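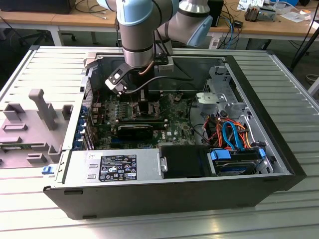 Grants > Arboleda Fund > Plundton Computer Reuse > Reports > Second progress report

Plundton Computer Reuse: second progress report to the Arboleda Fund

Period covered: the second half of the grant, up to December

The short version is that most of what we promised has happened, in an order that bears little resemblance to the chart in our application. The chart had arrows. We were proud of the arrows.

Where the computers stand

The target was 60 refurbished desktops placed with households in Plundton by the end of the grant. At the time of writing all the machines have been donated, tested and wiped, and all but 16 have gone out the door. Those 16 are complete apart from hard drives. The donor firm has a policy of pulling the drives and shredding them, and it told us about this policy after the delivery van had left. We have ordered replacements out of the parts line, and they are due before the next round of handovers.

Every household gets a tower, a monitor, a keyboard, a mouse and a printed sheet that says which cable goes where. The first version of the sheet ran to four pages and covered the history of our organization on page one. The current version is one side of paper and starts with the power cord. Calls to the help line dropped the week we switched.

The monitors were our own mistake. We budgeted for towers and assumed screens would turn up alongside them, as they had in previous years. Offices now seem to keep their monitors and give away everything under the desk. We spent $800 that we had set aside for publicity on used screens from Drarkus, the surplus dealer out by the rail yard, and we ask the Fund to approve the transfer after the fact. The publicity would have brought in more applicants, and we already had a waiting list.

Classes

The beginner classes run on Sunday afternoons at the Paltetti Building. Attendance has been steady except for the two sessions when the heat was out, when it was steady but in coats. The application described a seven-part course taking people from the mouse to spreadsheets. Spreadsheets lasted one session. What people wanted was to fill in the school district's forms, look up a bus, get into an email account they had been locked out of since the last phone, and print something. Printing now has a session to itself and could easily fill two.

We have rewritten the course around those requests and kept the number of sessions at 7, so the room booking still holds. The spreadsheet handout is available to anyone who asks. So far it has been used mainly as scrap paper, and it is good thick paper.

One thing we did not plan for was the number of people who came back after finishing. Several now sit in on the early sessions and help the newer students, and they explain passwords with far more patience than we do. We would like to put a small amount toward their bus fare next year and will include a line for it in the renewal request.

Things that did not work

The loaner laptop scheme is closed. It produced a sign-out sheet, a sign-in sheet, and a widening gap between the two. All the laptops have since come home, one of them with a much better wallpaper than it left with, and they are being used in class.

The text message reminders are also on hold. The service we chose sent every reminder at 3 a.m., and its support desk told us this was a setting. We never found the setting. Reminders are back to phone calls, which take about an hour a week and get a better response anyway.

Money

Spending is within the total. Parts are over, travel is under, and publicity has become monitors as described. Rent at the Paltetti Building went up in the fall, and the difference came out of our general funds, so it does not appear in the attached table. We mention it here because it will appear next year - and in bold, if the landlord's letter is anything to go by.

Before the final report

Remaining work is to fit the drives, hand over the last machines, and phone each household to ask whether the computer is still in use and what for. We said in the application that this would be an online survey. A number of the people we need to reach have had a computer for less than a month, so we are using the phone.

We also owe the Fund the storage plan requested after the first report. A draft exists. It was stored somewhere sensible and will follow separately.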